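Module 6: Perception for Grasping
Handout 4. Grasp pose estimation from a wrist-mounted camera

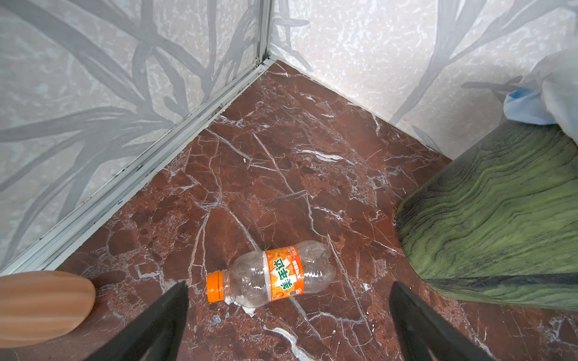 Kenza Metwally asked after the last lecture why the grasp planner should not simply take the centre of the detected region and close the fingers there. The question is a fair one, and this handout is arranged as an answer to it.

4.1 Transparent objects
A clear plastic bottle gives a depth sensor very little to work with. Light passes through the walls, so that many pixels return the distance of the floor behind, and a polished floor adds reflections of its own. The label and the cap are opaque and normally give usable readings. A region built from depth alone will therefore tend to break into two pieces, and the centre of either piece is a poor place to grasp.

In the Nestell software the outline is taken from the colour image. Depth is used only where the confidence map permits, and the height of the floor is fitted separately as a plane.

4.2 Estimating the axis
For a bottle lying on its side, the planner requires three quantities: the midpoint of the body, the direction of the long axis, and the width across it. The axis is found from the second moments of the outline. Cap and base are then told apart by a small classifier, trained on 1839 labelled crops, of which 252 were held back for testing.

Dents and creases shift the outline and may turn the estimated axis by several degrees. Students should report this error separately from the error in position.

4.3 Approach and closing
The fingers are placed on either side of the body, with the closing direction at right angles to the long axis. Before closing, the controller checks that:
- both fingertips are clear of the floor plane;
- the opening exceeds the estimated width by the set margin;
- no neighbouring object lies within the path of either finger.

If any check fails, the arm withdraws along its approach line and a new estimate is requested. The planner must not reuse the earlier estimate.

4.4 Coursework
Using the Sevby log set (444 recorded attempts), compare the region-centre method with the axis method. Plot the angular error for each and discuss the cases in which they disagree. Reports are to be submitted to Ravinder Turcotte before the end of December.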